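Brirkano round tablecloth, 70 inch — my review after nine months

Bought this in March, wrote half a review, never posted it. So here goes, with a lot more washes behind it.

Short version: good cloth, bad packaging, size up if you can.

I have a round table that wobbles a bit and has a burn mark near the middle, so a cloth is on it every day of the year. Not a special occasions thing. Homework, dinner, bills, glue. The old one was a plain cream Liltano that showed every drop of coffee and I was sick of it. Wanted a busy print this time. The busier the better.

Ordering

Site was slow and the color names are no help at all. Emailed a question about the hem, got a reply in two days, fair enough. Came folded into a tiny square with a cardboard insert, and the creases were terrible. Ironed it twice on medium. One fold line stayed until the third wash. Fine now.

Fit

Mine hangs down a decent amount all round, just short of the chair seats. If you want a long formal drop you need the next size up. The edge is cut evenly, which was not true of the Liltano — that one was always longer on the window side no matter how I turned it.

Stains

So far: tomato sauce, red wine, felt tip, candle wax. Sauce came out with dish soap and cold water. Wine needed a soak overnight. Felt tip is still there if you know where to look, but I have to hunt for it, and visitors never would. Wax I scraped off with a butter knife and ironed thru paper towel. Worked better than I expected.

Print

Went for the big peonies. Purple and pale pink on turquoise, paisley swirls, little white dots. Loud, yes. My sister hates it. I put a white tray with a mint rim on top most days and the two look nice together.

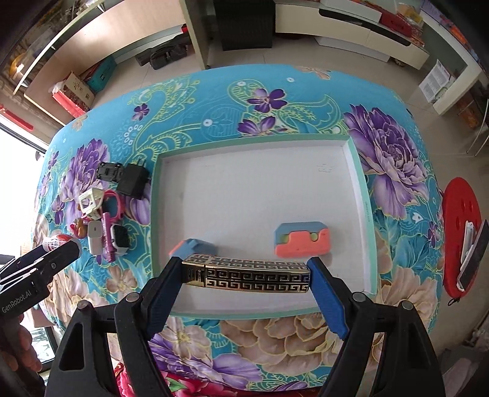
Washing

Label says cool wash, line dry. I do warm and low tumble becuase life is short. No shrinking that I can see. The turquoise has maybe gone a touch softer, hard to say without a new one to hold next to it. Wash it alone the first couple of times, mine turned a dishcloth slightly blue.

Hem stitching came loose in one spot, a few inches. Sewed it back by hand in front of the TV. Should not have needed to at this price, so half a star off for that.

Slipping

It does slide on a bare tabletop. Any cloth will. I use a cheap felt pad underneath and it stays put, also takes care of the noise from plates.

Would I buy again

Yes. Might try the Halham next for the winter, they do a heavier one in dark green, but it costs more and I hear it's dry clean only. No thanks to that part.

4 stars. Iron it before guests come.

Posted December 12, 2022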